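Materials Notebook: Stone-Look Surface Panels, Cleaning Residue Series
Category: Workshop Notes / Surfaces and Finishes
6 min read

July, entry 7. Begun at 8:40 a.m.

The purpose of this series is to establish which of the two cleaners now held in stores leaves the lower residue on marble-pattern panels. The Vornero concentrate was diluted according to its label. The Kulen solution was used as supplied. Tap water served as the control.

Each test panel was weighed dry, wiped with a folded cotton cloth in one direction, and left on the drying rack until the following morning. The reference panel weighed 1,795 grams at the start. Ms. Acharya recorded the gloss readings and Mr. Igwe repeated them without sight of the first set. Their figures agreed on all panels except 561, where the difference exceeded the permitted margin. That panel has been set aside and will be read again.

Light panels with fine veining conceal streaks well at normal viewing distance. A low lamp placed at the side remains the more reliable check. Darker floor material behaves differently — dust and small pale particles show at once, and a second dry pass is required before any reading is taken.

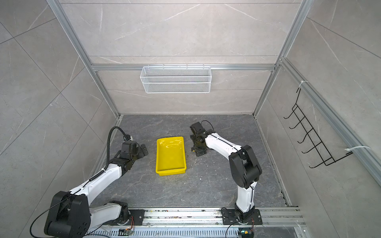

Fig. 1. Pale veined wall tile with darker stone-look floor; white specks on the floor.

The Vornero panels showed a faint haze near the lower edge, where liquid had collected. The haze came away with plain water. The Kulen panels showed no haze, although two retained lint from the cloth. It is not yet clear whether the lint is a property of the cleaner or of the new batch of cloths, and the test should be repeated with cloths from the earlier batch.

The seams need separate treatment. Liquid drawn into a seam continued to appear at the surface for more than six hours, which affects the dry weight. Staff are asked to tape all cut edges before wiping and to note the tape weight on the sheet.

Outstanding items: reread panel 561; request a further carton of cloths from Zallulport; return the gloss meter to Ms. Acharya by 4:00 p.m. for its calibration check.

M. Acharya / C. Igwe

Last updated: July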